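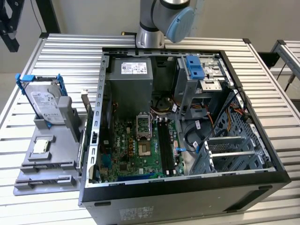

台式机箱的拆解

台式机箱的拆解,指把一台立式台式电脑的侧板打开,将内部零件按次序取出、分开放置的工作。进行这项工作的目的有维修、清洁、更换零件、教学和废旧电脑回收。中文里也常说“拆机”。在旧货和回收行业,“拆机”二字还用来形容零件的来源,例如“拆机内存”“拆机硬盘”,意思是从用过的整机上取下来的零件。

本条目主要叙述采用横放方式的拆解,也就是让机箱侧躺在工作台上,主板一面朝上。

名称

“机箱”一词在日常语言里有两个意思。狭义的机箱只是金属外壳和骨架,广义的机箱包括里面所有的零件。维修人员说“把机箱搬过来”,一般是第二个意思。立式机箱又叫塔式机箱,按高度分为全塔、中塔和小塔。办公室淘汰的电脑多数是中塔和小塔。

“拆解”与“拆卸”有一点区别。拆卸可以只针对一个零件,以后还要装回去;拆解多指整机分开。不过许多手册混用这两个词,本条目也不严格区分。

工作台和放置方式

机箱站立时,主板是垂直的,零件松开以后容易向下掉。因此拆解时一般把机箱放倒,使打开的一侧向上。这样光线可以照进机箱底部,两只手也可以从上方进入。

工作台的台面有木板、橡胶垫和铝型材几种。铝型材台面由长条拼成,条与条之间有沟槽,方便固定夹具,但是小螺丝容易滚进沟里。在 Tikberg 的维修培训教室,台面用的就是铝型材,学员须先把螺丝盒放好,然后才可以动螺丝刀。木板台面比较安静,不会刮伤机箱的漆,缺点是不能导走静电,需要另外铺防静电垫。

机箱旁边应当留出放零件的地方。最简单的办法是用一块泡沫或几个纸盒。比较讲究的办法是用带凹格的托盘,每个凹格按照一种零件的形状做成:硬盘可以竖着插在深格里,处理器平放在浅的方格里。带格的托盘有一个好处,少了哪个零件一眼就看得出来。Orsolya Csizmadia 编写的教材《Finthorpe 台式机维修入门》建议把托盘放在机箱的同一侧,整个课程期间不要换边。

内部的主要部分

电源

电源是一个长方形的金属盒,通常固定在机箱后部的上角或下角。盒面贴有规格标签,写着输入电压、各路输出的电流以及认证标志。从电源出来的线按颜色区分:在常见的旧式 ATX 电源中,黄色为 12 伏,红色为 5 伏,橙色为 3.3 伏,黑色为地线。这些颜色是行业习惯,个别品牌的整机使用自己的线序,更换电源前应当核对。近年的零售电源多改用全黑的线,只能靠插头形状来分辨。

电源盒本身一般不打开。里面的大电容在断电以后还可能带电,没有受过训练的人不应拆开外壳。

主板

主板是机箱里最大的一块电路板,以绿色最为传统,后来也有黑色、蓝色和褐色的。主板用螺丝固定在铜柱或凸起的支点上,下面与机箱底板保持一段距离。板上主要有处理器插座、内存插槽、扩展插槽、硬盘接口和各种供电插座。

处理器插座的周围一般有许多电容。插座带有金属压架和一根压杆,压杆抬起以后压架可以打开。采用触点式插座的主板,插座里是很细的弹性金属脚,处理器取出后插座露在外面,最怕掉进异物或者被手指碰到。规范的做法是马上盖上塑料保护盖。如果没有盖子,应当避免在插座上方传递工具。

内存插槽是细长的,两端或者一端有卡扣。卡扣向外扳开,内存条就会自己升起一点,然后可以垂直拔出。有些主板的插槽和卡扣颜色分组,表示双通道的配对关系,也有一些主板所有插槽都是黑色的,配对要看说明书。

硬盘架

硬盘架是一个金属框,多位于机箱前部。3.5 英寸硬盘用螺丝或者免工具滑轨固定在里面。品牌整机喜欢用彩色塑料来标记可以用手操作的部位,蓝色、绿色都很常见。看见彩色的把手或者滑轨,使用者就知道这里不需要螺丝刀。Kocsis 牌的办公机型把这个做法推到很细,连风扇罩的按扣也做成与滑轨相同的颜色。

塑料滑轨装在硬盘两侧,靠小凸点卡进硬盘的螺丝孔。取下硬盘时,先捏住滑轨两端,再向外抽。滑轨用久了会变脆,冬天在冷的仓库里尤其容易断。

扩展槽挡板

机箱后壁有一排长条形的开口,用来露出显卡、网卡等扩展卡的接口。没有装卡的位置用金属挡板封住。挡板一端弯成直角,上面有孔或者缺口,用螺丝或者统一的压条固定。挡板除了挡灰尘,也有屏蔽电磁干扰的作用,还能使风按照设计的路线流动。很多使用者拆掉显卡之后忘记把挡板装回去,机箱后面便留下一个洞。
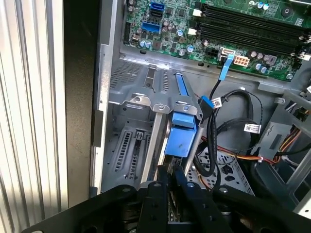

挡板的宽度和间距有统一的尺寸,所以不同厂家的挡板大多可以互换。小型机箱使用半高挡板,与全高挡板不能通用。回收工场里挡板常常单独收集成一箱,按废铁出售,保存完整的也可以留作配件。

拆解次序

拆解没有唯一正确的次序,但是各种教材的安排很接近。以下的次序来自 Finthorpe 教材,适用于一般的中塔机箱。

第一步,关机,拔掉电源线和所有外部的线,按一下开机键,放掉余电。

第二步,把机箱放倒,取下侧板。侧板靠后面的两颗手拧螺丝或者一个拉手固定。

第三步,戴上防静电腕带,夹子夹在机箱没有漆的金属部位。

第四步,拍照或者画图,记录每一根线的位置。数据线多为扁平线或细线,常有带颜色的插头,插头上有防呆的凸起。供电线比较硬,主供电插头有 24 针,处理器供电插头有 4 针或 8 针。

第五步,断开硬盘的两根线,抽出硬盘,放进托盘。

第六步,取出扩展卡,然后取出内存条。内存条应当拿边缘,不碰金属触点。

第七步,拆下散热器。散热膏如果已经干硬,可以轻轻左右转动散热器,不要直接向上硬拔,否则针脚式的处理器可能会跟着被拔出来。

第八步,抬起压杆,打开压架,取出处理器。

最后取出电源和主板。主板螺丝要按对角线的次序松开。如果只是更换硬盘或内存,做到第六步就可以停止。

线材的处理

线材是拆解中最费时间的部分。工厂出货时,线用扎带捆在一起,沿着骨架走,拆开以后就散成一大团,很难恢复原来的样子。常见的错误是拉着线拔插头,这样会使金属端子从塑料壳里脱出。应当捏住插头的壳,如果有锁扣,先按下锁扣再拔。

从插座旁边经过的线应当先移到一边,必要时用魔术贴固定。Miklós Vörös 在培训讲义里写道:“手看不见的地方,线一定在那里。”这句话后来印在 Tikberg 教室的墙上。

前面板的细线(开机键、重启键、电源灯、硬盘灯)最容易插错。它们的插座是一小排针脚,不同主板的排列不同。品牌整机把这些线合成一个插头,减少了错误,但是使主板更难换成别的型号。

螺丝

台式机里常用的螺丝有两种螺纹。粗牙的 6-32 螺丝用于侧板、电源和 3.5 英寸硬盘,细牙的 M3 螺丝用于光驱和 2.5 英寸硬盘。主板螺丝两种都有,要看铜柱的规格。把粗牙螺丝强行拧进细牙的孔会损坏螺纹,这在教学用的旧机箱上十分普遍。

Groretti 生产的一种磁性螺丝盘分为 16 格,在培训班中用得较多。Katalin Dudás 主张在每格里放一张小纸条,写上拆下的位置,不主张只按照大小分类。磁性工具应当远离硬盘,这是旧时代留下的规矩,今天的螺丝刀磁力很弱,实际风险很小,但多数教师还是保留这条规矩。

教学中的使用

拆装练习是职业学校信息类课程的传统内容。旧办公电脑价格低,结构整齐,适合反复拆装。Tikberg 的课程每班 16 人,基础部分为 7 次课,练习用机全部来自单位淘汰的设备。2023年10月9日开课的那一期增加了横放和站立两种方式的比较练习,由 Tamás Borbély 负责。根据他的课程记录,站立拆解时掉落螺丝的情况更多,而横放时学员容易把手臂靠在机箱边缘,需要注意锋利的金属边。

课程考核满分为 100 分,其中零件摆放占一部分分数。Katalin Bakos 编写的评分表要求处理器金属盖朝上放置,硬盘不得叠放。两项中有一项做错,学员就要重新摆放,但不需要重新拆。

该教室的零件登记册目前有 384 条记录,每条写明零件类型、来源机型和测试结果。没有通过测试的零件不丢掉,另外编号,供学员做外观辨认。

清洁和保存

长期使用的机箱,灰尘多积在风扇叶片、散热片和前面板的进风孔。带小圆孔的金属板也容易堵住。清洁时可以用软毛刷和压缩空气,吹风扇时应当用手指挡住叶片,使它不高速转动。

取下的电路板放在防静电袋里保存。处理器最好放回原来的塑料盒;没有盒子时,用防静电泡棉托住也可以。硬盘应平放或者侧放在干燥的地方,标签朝外,里面的数据在转让之前要清除。

参见

机箱;主板;处理器插座;硬盘滑轨;防静电腕带;电子废弃物回收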